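Paper carrier bag (bakery)

A bakery carrier bag is a small paper bag with handles, used to take bread, rolls and pastries home from a shop. It differs from the flat counter bag, which has no handles and is folded or twisted shut at the top. Carrier bags are usually white or brown and stand upright on a base when opened.

Construction
The body is made from a single sheet, folded and glued along one side, with a folded base. Handles are of two main kinds: flat strips of paper and twisted paper cord. Both are normally glued inside the rim under a patch of stronger paper. Bags for bread are often made of thin paper, so that steam from fresh loaves can escape — a sealed plastic bag softens the crust within hours.

Use in shops
In Endthorpe, where the Benmoussa bakery introduced handled bags for its December trade, the smallest size was intended for 2 large rolls or a few pastries. Nellmont, a supplier of shop paper goods, lists its standard bakery bag at 255 mm in height and sells it in cartons of 1000. Heavier items are placed in the bag first, and filled or glazed pastries are laid on top or wrapped separately. Many shops set out goods on a tray beside the bag before packing, which allows the order to be checked by the customer.

In play
Bag packing is also a common part of toy shop and toy kitchen play. Sets of play bread generally include rolls, croissants and longer loaves in yellow and orange shades, with stripes or patches standing for the baked crust. The Unitz bakery set, catalogue number 3402, is sold with a tray and paper bags of ordinary make. Children practise opening the bag, choosing pieces and fitting them in without tearing the sides.
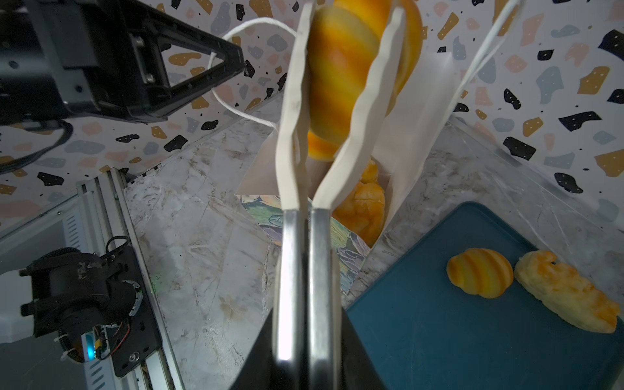
White paper bag with bread and pastry pieces; toy bread on a dark teal tray, right.

Disposal
Clean paper bags are accepted with household paper in most districts. Bags marked by grease or icing are generally refused, although some councils take them with food waste. Handles of paper cord need not be removed.

See also: Bread bag; Paper sack; Toy food

Last revised 2019-10-17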